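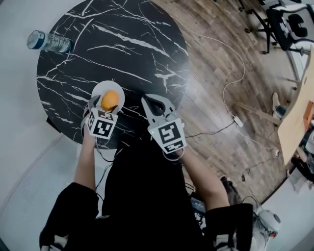 How to speak at a Padholm school board meeting

Fill out a comment card at the front desk before 4 p.m. on the day of the meeting. Write your name, your child's school and the agenda item.

Speakers are called in the order the cards came in. State your name, then address the board, not the audience.

If you can't attend, send written comments of up to 2000 characters to the clerk, Eluned Griffiths. Board members get copies that evening.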